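### 3.2 Gathering the examples

All examples were gathered in simulation. A person drives both arms of the robot from the Jedorport site, and the system stores the joint angles together with one view from the body and one from each wrist. The rooms come from the Kuvesance set and the tasks are short ones at a table. We gathered 1000 episodes, each capped at 90 seconds.

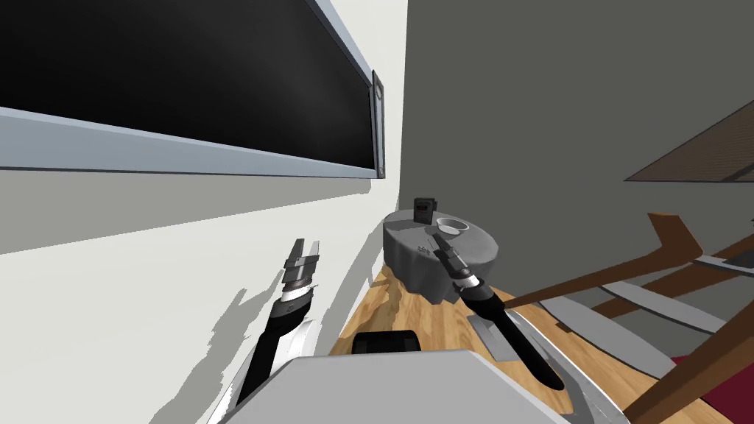 Does an episode need to succeed to be kept? Failed episodes stay in the set with a mark, and the learner sees them only in the second stage of training.

**Figure 2.** Body view and wrist views from the Kuvesance room.

The wrist views gave us the most trouble. When a driver turns a hand upwards, its view may hold little besides walls and ceiling for many steps.
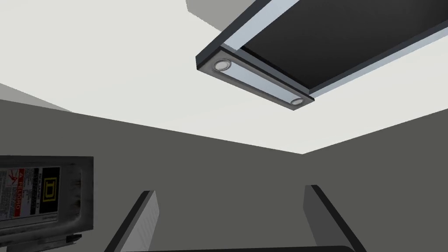

Bech objected that such steps should be cut before training, as they teach the model nothing about the task. We trained both ways on the Hostance machines and report the two results in Section 5.

Cutting was done by a fixed rule: a run of steps went out if the table was missing from all three views.
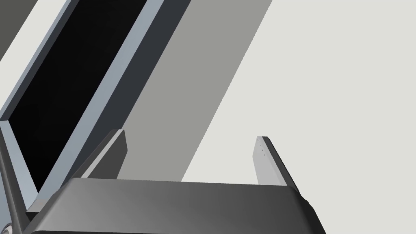 The rule was set before training began and was left alone afterwards. Drivers worked in blocks of 8 episodes, with the start pose of the arms changed between blocks.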